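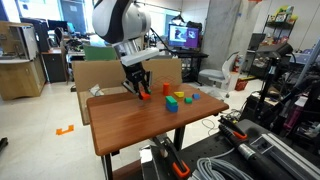 Figure 3. Colored toy blocks on a tabletop, with a green block resting on a blue one.

3.2 Play materials in the home

When we first drew up the home visits for the Neveneck study, we meant to ask only about books and bedtime reading. Parents kept steering us toward the toy shelf, though, and in the end we were very glad they did. Of the 108 families who took part, 68 named plain blocks as something their child went back to on most days, well ahead of puzzles and dolls. Simple shapes such as cubes, cylinders and prisms (Figure 3) came up again and again, often handed down from an older cousin or a neighbor.

The talk that goes along with block play was richer than we had expected. Children in Monti used place words like "under" and "behind" more freely with blocks than at the dinner table, and parents tended to answer in longer sentences. In Esia the pattern was weaker – many of the visits there fell in December, when the houses were full of visiting relatives and there was a good deal of cheerful noise on the tapes.

We also left a short diary with 38 families, to be filled in over 14 days. Most came back complete, some with drawings in the margins, which we have kept! The Flila diaries were the fullest of all, and we return to them in Section 4, where block play is set beside shared reading.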